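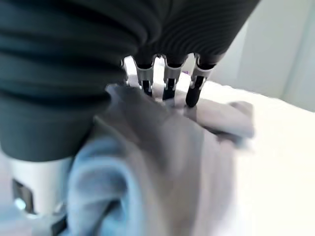
4. Textilien sortieren und falten

4.1 Vorbereitung
1. Arbeitsfläche trocken abwischen. Die Fläche muss frei von Flusen und Waschmittelresten sein.
2. Den Inhalt des Wäschesacks Patora vollständig auf die Fläche geben.
3. Graue und hellblaue Tücher trennen. Überlappende Stücke zuerst anheben, dann seitlich ablegen. Nicht unter dem Stapel hervorziehen.
4. Jedes Tuch an zwei benachbarten Ecken fassen und einmal ausschütteln.

Hinweis: Frottierware und glatte Ware werden getrennt gefaltet. Gemischte Stapel verrutschen im Fach.

4.2 Falten
1. Tuch mit der Etikettenseite nach unten auslegen.
2. Aufgeworfene Falten von der Mitte zum Rand ausstreichen. Umgeschlagene Kanten zurücklegen.
3. Lange Seite auf lange Seite legen, Kanten bündig ausrichten.
4. Das Tuch quer in 3 gleiche Teile falten. Die offene Kante liegt innen.
5. Gefaltetes Tuch mit dem Rücken nach vorn in den Einsatz Sunen legen.

Vorsicht: Feuchte Tücher nicht falten. Restfeuchte führt im geschlossenen Fach zu Stockflecken. Betroffene Stücke mindestens 2 Stunden hängend nachtrocknen.

4.3 Fachbelegung
Der Einsatz Sunen fasst Tücher bis 100 cm Kantenlänge. Größere Stücke werden vor Schritt 4 ein weiteres Mal längs gefaltet. Hellblaue Tücher gehören in das untere Fach, graue in das obere. Die Bestellnummer für Ersatzeinsätze lautet 166.

Hinweis: Fächer nur bis zur Markierung füllen. Lässt sich die Klappe nicht ohne Druck schließen, das oberste Tuch entnehmen.

4.4 Pflege
Weichspüler verringert die Saugfähigkeit von Frottier und sollte sparsam dosiert werden. Tücher mit gezogenen Schlingen aussortieren. Einzelne Schlingen mit der Schere bündig abschneiden, nicht herausziehen.

Weiter mit Abschnitt 5, Wäschesack reinigen.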